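Ticket: Hand-held grippers, shelf task, dropouts during open day demo at Jutthorpe
Status: Resolved, one item open
Queue: Demo support
Site: Jutthorpe, demo bench 2

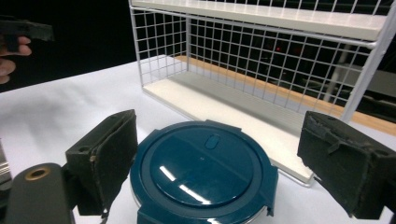
Reported problem

During the December open day the bench ran the shelf task with two hand-held grippers. The operator picks up the round teal item from the table and places it on the bottom board of the white wire shelf. Visitors then try the same motion. From the second morning group onward, the recorder refused to save most of the visitor attempts. The status page showed "width signal lost" and the attempt was discarded. Attempts by staff were saved normally.

The visitor program runs again in the afternoon, so the bench asked for a fix or a workaround before 13:00.

Setup

Two hand-held grippers, padded black fingers, wired to the bench computer.
Recorder software: Hondell, open day profile.
Item: round teal item with glossy domed top.
Target: white two-tier wire shelf, bottom board.
Table: white top.
Lighting: overhead, fixed. No dimmer on this circuit.

Log

09:40
Bench reports first discarded attempt. Operator restarts the recorder. Next attempt saves.

09:55
Second and third discards. Restart does not help this time. Operator swaps the USB cable on the right-hand gripper. No change.

10:10
Ticket opened. Asked the bench to export the recorder log and leave the setup as it is.

10:25
Log received. The width reading for the right-hand gripper is present at the start of every discarded attempt. It drops out when the fingers open past a certain point and comes back when they close. The left-hand gripper shows no dropouts. The cable is unlikely to be the cause, as a bad cable would also lose the camera stream, and the camera stream is complete.

10:40
Asked why staff attempts are not affected. Bench replies that staff open the fingers only as far as needed to clear the rim of the item. Visitors squeeze the trigger all the way before they approach. This matches the log. All discards contain at least one full opening.

10:50
Checked the open day profile against the standard one. The standard profile tolerates a gap of 200 ms in the width signal. The open day profile has the same value, so the profile was not changed by mistake. The gaps in the log are longer than this in every discarded attempt.

11:05
Asked the bench to run a test with no item on the table: open fully, hold, close, repeat 5 times, right-hand gripper only. Result: signal lost on every full opening. The fault is in the gripper and does not depend on the item or the shelf.

11:15
Bench suggests that reflections from the overhead lights on the teal item are confusing the tracker. Ruled out. Width on these units comes from the encoder and not from the camera. The test at 11:05 also failed without the item.

11:30
Asked for the stored calibration of both grippers. The left-hand file was written at Jutthorpe. The right-hand file was written at Prastness, before the unit was shipped over for the open day. The upper limit in that file is lower than the width the unit reaches now. The recorder treats any reading above the upper limit as invalid, which explains the message.

11:40
Bench confirms that the finger blocks on the right-hand unit were removed for transport and refitted on arrival. No calibration was run after refitting. The shipping sheet has no line for it.

11:50
Instructions sent:
1. Stop the recorder.
2. Close the right-hand gripper fully and select "set lower limit".
3. Open fully, hold for 2 seconds, select "set upper limit".
4. Save the file under the Jutthorpe site name. Do not overwrite the Prastness file.
5. Start the recorder and repeat the 11:05 test.

12:05
Bench reports that step 4 fails with "no write permission". The visitor account is logged in. Log out, log in with the bench account, and repeat from step 1.

12:20
Calibration saved. Five full openings, no dropouts.

12:30
Full task run by the bench with each gripper in turn. Item picked up from the table and placed on the bottom board. All attempts saved. Width signal continuous on both units.

12:35
Workaround (telling visitors not to open the gripper fully) withdrawn.

15:50
Afternoon groups finished. No discards reported.

Cause

Out-of-date width calibration on the right-hand gripper after the finger blocks were refitted.

Notes

The foam on the finger blocks is scuffed and frayed. It did not contribute to this fault. Replace the pads at the next service.

The message "width signal lost" is misleading when the reading is present but above the limit. Passed to the Hondell queue as a separate request for a different message.

The discarded morning attempts cannot be recovered. The open day profile deletes them on rejection.

Open item

Add a calibration line to the shipping sheet used between Prastness and Jutthorpe. The Palacios sheet is a copy of the same form and needs the same change. Assigned to demo support. Ticket stays linked until both sheets are updated.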